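From: I-hsuan Sin
To: small-woodwork list
Date: November 2022
Subject: Re: Rounded edges on block blanks, and whether to seal before shipping

On the question from Tsang (quoted in part, my answers underneath each section):

> We are getting blanks back from the shop with a radius on every edge,
> but it varies from piece to piece. On some the long edges are fine and
> the corners are almost square. Is there a preferred order for routing
> and sanding? We currently sand the faces first, then rout, then touch
> up the edges by hand.

Rout first. If the faces are sanded before routing, the bearing runs on a face that has already lost a little material near the ends, and the radius follows it. Sanders dip at the ends of short stock no matter who is holding them. On a long board it does not matter. On a block it does, and it shows up as the uneven corner you describe.

The order I use:

Mill to size and let the stock sit overnight.
Rout the four end-grain edges on each end.
Rout the long edges.
Break the corners by hand with a sanding block, same number of strokes on each.
Sand faces, then edges, then faces again very lightly at the last grit.

Going around the end grain first means any tear-out at the exit side gets removed by the long-edge pass. Reverse that and the tear-out stays. If you are climb cutting to avoid it, take a shallow pass and clamp the piece to something heavy. Short blocks should never be hand-fed past a bit without a carrier.

> What radius are people using? The drawing only says "soft".

"Soft" is not a dimension, so send the drawing back. Ask for a number and for a separate number at the corners, where three edges meet. If the drawing does not give a corner value, the shop will make one up, and two people in the same shop will make up two different ones. A cheap set of radius gauges settles arguments faster than photographs do, though a raking light on the piece is useful for finding flat spots along the roundover. 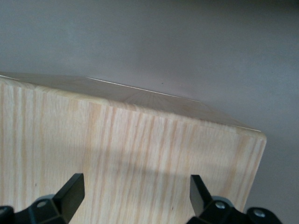
The other thing that changes how a radius reads is figure. Where dark, dense lines run over the edge, the eye takes the line as the edge and the roundover looks crooked even when the gauge says it is fine. I had a batch rejected for this in September. All of it measured within tolerance. We remade the worst pieces from plainer stock and the complaint went away. If the customer is going to inspect by eye, sort the stock before cutting and put the plain boards into the parts that will be seen from the front.

> Grit: we stop at 120. The customer says the surface feels rough after
> a few weeks on the shelf. It is smooth when it leaves us.

This is raised grain. Open-pored pale woods pick up moisture from the air or from people's hands and the fibers stand up. 120 is too coarse to stop at for anything that gets handled. Go to 180, wipe down with a damp cloth, let it dry completely, then take the nibs off with 220. Do not press hard on the second sanding or you will cut below the raised fibers and be back where you started. Going past 220 on the faces gains nothing if a finish is going on later. On end grain I do go one grit further, otherwise it takes finish much darker than the faces.

> Is it worth sealing them, or should we ship raw?

It depends on what they are for. Raw wood shows fingerprints and scuffs, and a pale block will look gray at the corners within a season if it is handled daily. A thin coat of a water-based matte sealer keeps the color close to bare wood. Oil will turn it yellow. I tested three coats of Tiseck matte on offcuts against one coat of the same, and one coat was enough for shelf use. Three coats began to look like plastic along the rounded edges, where finish collects. If you do spray, wipe the edges back before it sets.

Seal all six sides. Sealing five and leaving the bottom raw is the most common cause of cupping that I see, and on wide blocks it is enough to make them rock.

> Last one. Stitov quoted us for 1,767 blanks in one lot. Justo will only
> do 40 at a time but will sort for color. Any view?

I would ask Stitov for a lot of 30 first and measure 16 of them: width at both ends, thickness at both ends, and the corner radius at one marked corner. If the spread is acceptable, place the large order with those measurements attached as the acceptance standard. If they will not accept a measured standard, take the smaller lots. Color sorting is worth paying for only if the pieces will sit next to each other.

Also ask both of them for moisture content at the time of milling, in writing. I have not had a straight answer to that by phone from any supplier.

I can send the measurement sheet to anyone who wants it. It is a one-page form with columns for the two ends and a line for the gauge used. Reply off list.

I-hsuan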